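Dusura Kitchen Cell: setup and upkeep notes

README for the simulated island cell, last edited 2022-12-30
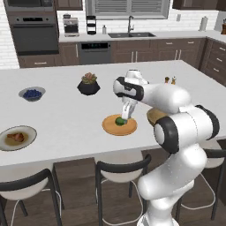

Pick and place on the island: a green fruit in the gripper, just over the orange plate.

What this is

Dusura is one simulated arm at one kitchen island, and this folder has everything you need to load it, check it and get it going again when it misbehaves. We love this little cell! It loads fast, it resets cleanly, and it's a very friendly place to try out a grasping idea before lunch.

Maintained by Miyuki Oda and Tatsuya Mizuno. The kitchen assets were cleaned up by Ayane Tsuji in October, and the difference is huge (no more dishes sinking into the counter).

What's in the folder

cell.cfg: base position, joint limits, gripper settings
kitchen/: room, island, stools, appliances
props/: food, plates, bowls, bottles, the succulent
episodes/: 360 recorded pick-and-place episodes
checks/: the startup checks described below

Setting up

Load the kitchen first, then the props, then the arm. If the arm goes in before the props, the physics engine can wake up with a plate overlapping a link, and you'll spend your morning watching tableware fly across the room.

The base is fixed in cell.cfg. Please don't drag it in the viewer. Even a tiny shift throws off the reach to the far side of the counter, and the saved episodes won't replay properly. If you want a different base position, copy the config under a new name and go wild.

Run checks/startup next. It homes the arm, opens and closes the two fingers 12 times, and compares each joint reading with the saved values. A clean run prints READY and nothing else.

Gripper tuning

This is the fun part. Small round props are the hardest thing in the set because they roll out of a loose grip and squirt out of a tight one. Start with the default force and raise it one step at a time. Finger friction matters more than force, so if a fruit keeps slipping, look there first. Yuto Yagi's settings are in cell.cfg as grip_round, and they're great.

For placing, lower until the fruit is just above the plate, pause, then open. Skip the pause and it tends to bounce over the rim.

Regular upkeep

Every 6 sessions, clear the contact cache and rerun the startup check. After any engine update, replay episode 143. It has a long reach and a low release, so it shows drift sooner than the others.

Known problems

The wrist sometimes jitters at full extension. Lowering the gain on the last joint calms it down.

Props keep their old friction values after a soft reset. Use a full reset after changing them.

The stools have collision turned on. If you add a mobile base, plan for that!

Questions and fixes

Send them to Miyuki, with your cell.cfg and the startup log attached. New props are very welcome, especially awkwardly shaped ones.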